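Dedos da garra manual Plavik — reaperto e folga

brita_41:
Os dedos da minha voltaram a ficar tortos na abertura máxima. Aperto os 2 parafusos de cada lado e, passados 100 ciclos, já há folga. Alguém usa trava-rosca?
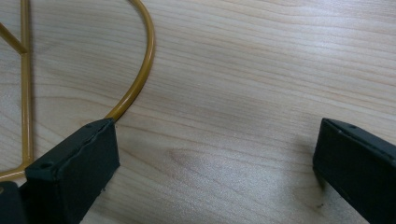 Resposta n.º 1 — fabbri5:
Trava-rosca média, sim. Limpa a rosca antes e fecha a garra com um calço de 5 mm enquanto apertas.

Resposta n.º 2 — tornoseco:
Discordo. Com cola, trocar os dedos é um castigo. Anilha de pressão e reaperto semanal.

brita_41:
Vou pelas anilhas — a cola fica para depois.

Tópicos recentes
Célula Clistville: paragem de janeiro
Dedos gastos: lixar ou trocar?
Plavik: calibrar a abertura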